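Paper carrier bags: a short guide to living with them

Every household has a bag of bags. Ours hung on the back of the kitchen door until the hook gave up in May, and it was only when I was sitting on the floor among the remains that I admitted we might be keeping too many. What follows is what I've learned since, with contributions from people who are tidier than I am.

How many to keep

Six. I arrived at this figure after a long talk with my neighbour Emese Kiss, who keeps two and thinks I have a problem. Before the hook went we had 17 good ones and a quantity of bad ones I'd prefer not to discuss. Six covers the charity shop run, the paper recycling, a birthday and whatever the school wants by tomorrow morning.

Anything with a split seam or a greasy patch goes. Yes, even the nice thick one from Cenik.

Filling one without swearing

A paper bag with nothing in it would much prefer to lie down. You stand it up, you turn round for the first toy, and it's on its side again with its mouth open, looking pleased with itself. There are two schools of thought. One is to put something flat and heavy in first and let it act as ballast. The other is to give in, leave the bag lying on the table and load it from the side, like a bread oven.
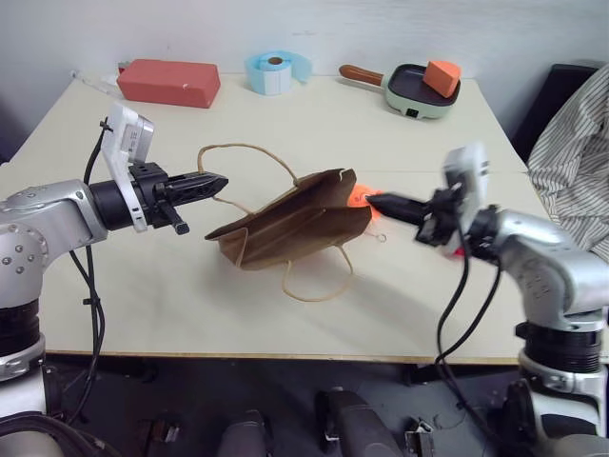 A brown paper bag on its side, handles going wherever they like. 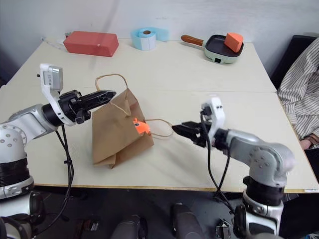

I've come round to the second method for toys and other light odds and ends. Slide things right down to the bottom before you lift, otherwise everything gathers near the opening and makes a run for it. Round things are the worst offenders. Put them in early and block them with something square — a foam brick does nicely, and so does a box of tea.

When you do stand it up, get one hand under the base. Twine and twisted paper handles are for carrying, and a bag hauled upright by one of them tends to end up with one of them.

Toy pans, rolls of labels and other awkward customers

Anything with a long handle goes in handle up, after the bricks. If it sticks out of the top, let it. My sister-in-law Ludmila once folded the top of a bag down over a toy saucepan and taped it, and the saucepan won before she reached the car.

Rolls of labels want a rubber band round them first. A loose end will stick itself to the inside of the bag, then to the cat.

Flattening and storing

Press the creases back the way they were made, bottom flap first. Tuck the handles inside so they don't hook on to their neighbours. Then stand the lot upright in the biggest bag, like files, next to the baking trays. Don't hang them on the back of the door. I have a hook you can look at if you doubt me.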